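Sukton Robot Club forum > Table-clearing challenge

jellodby_dan
Entry for the Flevon cup is coming on. Scoring is 60 points for stacking, 9 lost per drop.

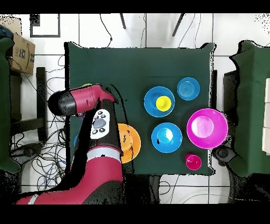
Lobo and the dishes, overhead view

crumbtray
Lovely. Still say you should sort by colour first.

jellodby_dan
And I still say size. Lime bowl over the blue plate, gripper at the rim:
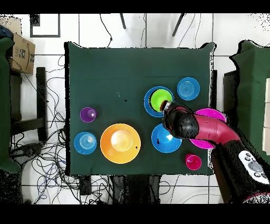
Re: Colour or size?

crumbtray
Size is fine until two plates match. Then it dithers like my uncle at a buffet.

offbyone
Both wrong, do the nearest first. Dan, one more from overhead?
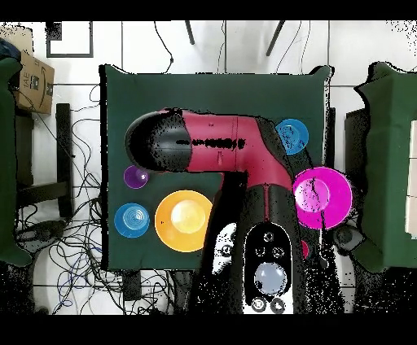 offbyone
Nearest first saves travel, and travel is where our 151 lines of code go to die. Take the big pink dish by the arm's red link: my order has it going early, Dan's too, crumbtray's when pink comes up. The small blue one by the bend is where we'd fall out.

crumbtray
We fell out in April.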